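Cómo encontrar trabajo en predicción de tendencias de color sin haber estudiado moda

Juwita Chong
Publicado en Moda y textil, febrero

Buenas tardes a todos. Primero pido perdón por mi español, lo aprendí de adulta. Trabajo hace tres años en Kenthorpe, una empresa que tiñe telas para tapicería, y preparo las cartas de color para los clientes. Me gustaría pasar a una agencia de tendencias, pero en casi todas las ofertas piden título de diseño de moda. He hecho por mi cuenta un cuaderno con 105 muestras teñidas, ordenadas por familia, con la receta de cada una. Para el próximo otoño estoy trabajando marrones, topo y gris verdoso, con crema como contraste. 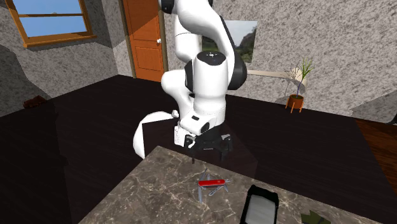
Lo que quiero saber

¿Sirve un cuaderno así como portafolio, o las agencias esperan otra cosa? Además me ofrecen un curso por internet de 1,651 euros (mil seiscientos cincuenta y uno) y no sé si vale la pena. Los tonos de mi carta nacen casi siempre de piedras y minerales – el mármol veteado, por ejemplo, me da el fondo y el acento en una misma superficie.
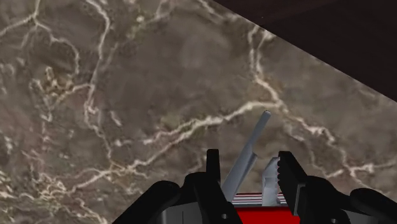 Guadalupe Ochoa
El cuaderno sirve, pero te falta el texto. En una agencia nadie compra el marrón, compran el motivo por el cual ese marrón se venderá dentro de dos temporadas. Elige pocas muestras, agrúpalas en tres historias y escribe media página para cada una: de dónde viene el color, a qué cliente va, en qué tejido funciona. Tu experiencia en tintorería es una ventaja grande, muchos diseñadores proponen tonos que después no se pueden repetir en lana. Yo pondría las recetas al final, como anexo.
Sobre el curso, pide antes el temario y pregunta quién corrige los ejercicios. Si no corrige ninguna persona, no lo pagaría. 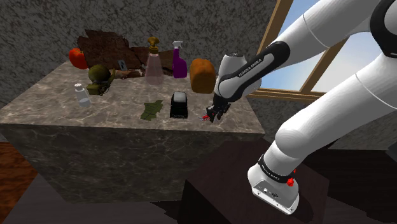
Taras Pavliuk
No hagas el curso. Yo pagué 300 por uno parecido y eran solo vídeos. Mejor escribe directamente a Stesden o a Katene, que a veces toman gente para la temporada.

Juwita Chong
Gracias a los dos. Empezaré el domingo con los textos – me cuesta más escribir que teñir. Guadalupe, ¿las historias deben llevar también una muestra de tejido, o es suficiente el hilo?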